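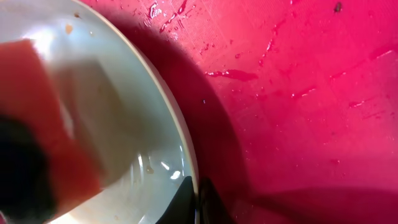
Progress report to the Nwachukwu Small Projects Grant
Project: Dish-washing arm
Where the work is done: Ullulton Shared Workshop
Report date: 5/26/22
Grant awarded: $2,000

Summary

The arm can now pick up a sponge, carry it to a plate and wipe. It can also pick up a lightweight plastic container and put it down again. It cannot yet wash a full set of dishes without help, and it misses the outer part of a plate more often than I would like. Spending is under budget. I am asking for one change to the plan, described near the end.

Background

The application proposed a small robot arm that could help with hand washing at a kitchen table, for people who find it hard to grip wet dishes or stand at a sink. The goal was to build it from a hobby arm and parts that can be made or repaired in a shared workshop. Programming and bench tests were to come first, followed by work with real dishes, food residue and water. We are in the second of those stages.

Work completed since the last report

The base has been rebuilt. The old one was clamped to the table at a single point and twisted whenever the arm reached far to one side. The new base bolts to a wider plate and has stayed put through all of the recent sessions. It adds weight, so the arm is harder to carry between benches, but I have kept it.

The wiring has been moved off the outside of the arm and into a sleeve. The power supply and controller now sit in a closed box on a shelf above table height. This was the main safety item in the workshop's review and it has been signed off.

The gripper has new fingers. The first pair were too smooth and let the sponge turn during a stroke. The current pair have a flatter inside face and a narrower tip. The narrow tip helps when the sponge has to be picked up from a table, and it can reach close to the rim of a plate without knocking it.

The camera at the wrist is now the main one used for control. A second camera looks at the table from the side, and I use it mostly to check what went wrong after a bad run.

So far I have recorded 645 runs in which I guide the arm by hand through a task. About 400 of these are good enough to train on. The rest were thrown out, mostly for sponge slips or for my own mistakes in guiding the arm. All of the runs are logged in a spreadsheet, with the reason for rejection next to each one that was dropped.

Plastic containers

The software had been tuned on plates, and it did poorly when I moved on to other items. Plates have a clear outline and are a good contrast to the table covering. Clear and tinted plastic is harder.

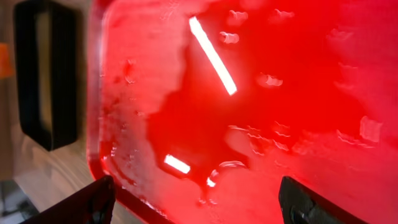 Finding the edge of a plastic item has been the slowest part of this period. The first version looked for sharp changes in brightness and treated those as edges. With the fingers closed on the lower edge of a piece of red see-through plastic, the strongest lines in the wrist view are the white reflections of the overhead light, and the water droplets add many smaller ones. The software picked the reflections over the rim again and again. I have since changed it to ignore anything close to pure white and to follow the position of the fingers when it is unsure. This fixed most of the bad grasps. Droplets are still a problem when they sit close to the rim.

I tried a cloth diffuser over the light as well. It softened the reflections but made the table too dim for the side camera, and I took it down. A larger, weaker light would probably be better. The supplier in Uvidton has one I could borrow to try before buying.

Wiping

The wiping motion is made up of short overlapping strokes from the middle of the plate toward the rim. The arm has no force sensor, so it estimates pressure from motor current. This works well enough on a flat area. On the slope near the rim the reading jumps, and the arm either lifts off or pushes the plate across the table. A damp, textured covering under the plates has reduced the sliding.

Two plates close together caused trouble at first. The software would sometimes join them into one shape and plan a stroke across both rims. It now keeps to the plate nearest the sponge until that one is marked as done.

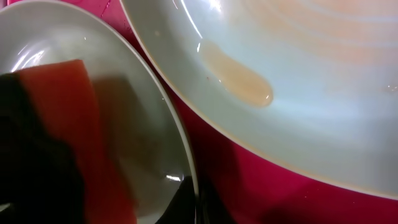
Sponge held against one plate, with a smear of residue on the larger plate beside it.

Residue is judged by color alone for now. Tan and brown marks on a white plate are found reliably when they are large. Small specks are often missed, and the shadow of the gripper can be read as a stain. I plan to have the arm back away before it checks a plate. That will make each plate slower.

Problems and delays

The wrist motor failed and had to be replaced. The first replacement was the wrong size and was returned. Together these cost four weeks, and the container work started late as a result.

The workshop was also short of bench space for part of the spring. I moved the setup to a smaller table, and the camera positions had to be measured again.

Budget

The main costs have been the motor, the gripper material, the controller box and bench fees. The table covering, dishes and sponges came out of my own kitchen and are not charged to the grant. Receipts are attached in the order of purchase. No item has gone over its line in the approved budget.

Change requested

The original plan included cups. I would like to drop cups from this grant and use the remaining time on plates and containers. Cups need the sponge to go inside a narrow opening, and the present fingers are too wide to do that with a sponge between them. The cost of the work would stay the same.

Next steps

Borrow and test the larger light.
Add the back-away check after each plate.
Record more guided runs with residue near the rim.
Rewrite the stroke planner for the sloped part of the plate.
Show the arm at the Skikstead open workshop in November, if the bench there can be booked.

The final report will include the parts list, the drawings for the gripper fingers and the full run log.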